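Notebook, Feb 9, 2018
Snowpack and spring inflow, upper Nallari catchment

Started the February run this morning. Gauge files are in the shared folder under Jinach, same layout as last year.
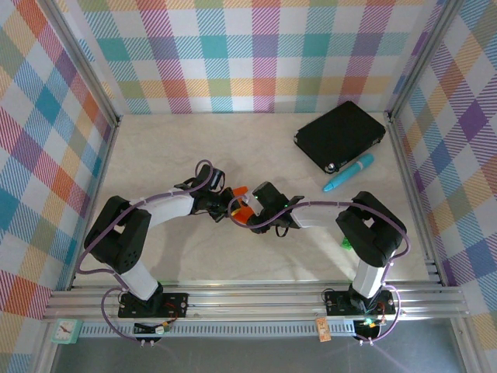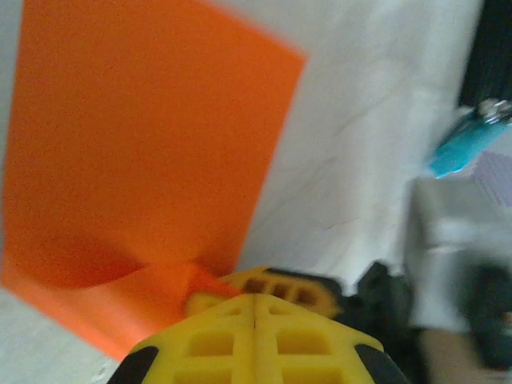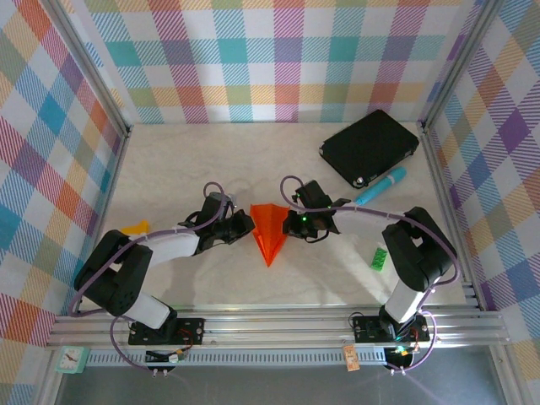
Callum Semple
Hydrology technician

Pulled the daily precipitation for the catchment from the start of the water year. Two of the gauges had gaps. The one at the footbridge stopped reporting for nine days after the battery went, and I filled those from the Bragança gauge using the ratio Sheena worked out last June. The other gap is only a few hours and I left it blank.

Total to date at the upper gauge is 223 mm. That is below where we were last season at the same point, but the lower gauge is slightly ahead, so the shortfall is all up high. I checked the units twice. The old logger wrote tenths of a millimetre and the new one doesn't, and we have been caught by that before.

Snow water equivalent. Fraser sent the core weights from the upper course. Depth looks fair but density is low, and there's a crust partway down at most of the sample points. He had to discard one core where the tube came up with a plug of grass in it. I have kept his numbers as written and added a flag column for anything he marked doubtful.

Elevation bands. I had been splitting the catchment every 500 m, which puts nearly all the forest in one band. Tried it again with the break moved to follow the tree line and the melt curve fits the gauge record better in the early part of the season. Late season is no better. Hakim thinks the trouble there is the temperature lapse rate, which we hold constant, and he may be right. Will try a monthly value.

Ran the inflow model with 1000 draws from the historical weather years. First attempt failed on a missing leap day. Fixed by copying the day before, noted in the script. Second attempt ran through. The middle of the spread sits under the long-term median, with a long tail on the high side from the two wet springs. Not going to quote a figure to anyone until the March cores are in.

The Fikex logger at the weir is drifting again. Stage reads 2 cm higher than the staff board, same direction as in the autumn. Mortimer has the spare pressure sensor and will swap it on his next trip up. Until then I'm subtracting the offset from the date of his last visit, which is crude, but the rating curve is flat at this level and it makes little difference to the flow.

To do:
Ask Sheena whether the footbridge ratio holds for snow days or only rain.
Monthly lapse rates, try on the dry years first.
Rename the output files, they still have last year's label.
Fraser wants the upper course map reprinted with the new sample points on it.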